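Wanted: people to help us figure out why our robot keeps dropping lunch

Posted in October by Ailbhe Ní Mhurchú, Karulia project

Hi all! I run the small Karulia group at Dresevstead, and we're looking for people to join a paid fault-finding panel. No robotics background needed. If you've ever packed a lunch, cleared a table or waited tables, you're already the sort of person I'm after.

A bit of background. We've been teaching a two-armed robot to move food between plates and trays, first in simulation and then on the real bench. The simulated runs looked lovely. Then in our first proper bench trial the left gripper closed too hard on the rim of a plate, didn't register that it had hold of anything, and squeezed again. The plate cracked and a piece went skidding past Arvid Boström, who was standing closer than he should have been (he's fine, he had his safety glasses on, and he's been a very good sport about it). We shut the bench down that afternoon and it has stayed down.

Since then Fuseini Amoah and I have been going back through 793 recorded simulator runs, and the same thing is hiding in plenty of them. The fingers come in between the food and the rim, the force reading goes flat for a moment, and the software reads that as "nothing there, try harder". We'd missed it for months as the simulated plates never break. My fault as much as anyone's, and I'd like to fix it properly before anybody stands near that bench again.

That's where you come in. You'd watch short clips of simulated runs and mark the moment you think a grasp starts to go wrong. We'll compare your marks with what the robot's own fault log says, and I'm betting people spot trouble well before the software does. Up to 300 clips each, spread over as many sittings as you like, from home or in our office. You'll need a decent-sized screen (phones are too small for this, sorry), normal or corrected vision, and a bit of patience, as some of the clips are pretty dull!

We pay $900 for the full set and pro rata if you stop early, no hard feelings. There's a practice round first, and Intan Liew will be on the phone if the marking tool plays up. It's called Jetus, it's home-made, and it has its moods. You won't be near the moving robot at any stage.

To put your name down, ring the Karulia desk at Dresevstead and ask for Intan, or leave a note for me at the front counter. Tell us when you're usually free and whether you'd like to work from home.
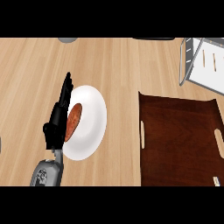 Left gripper at the plate rim, in both of these simulator views.

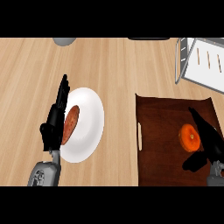
Do I have to know what caused a fault to mark it?

Just mark the moment it starts to look wrong to you, and leave the cause to us.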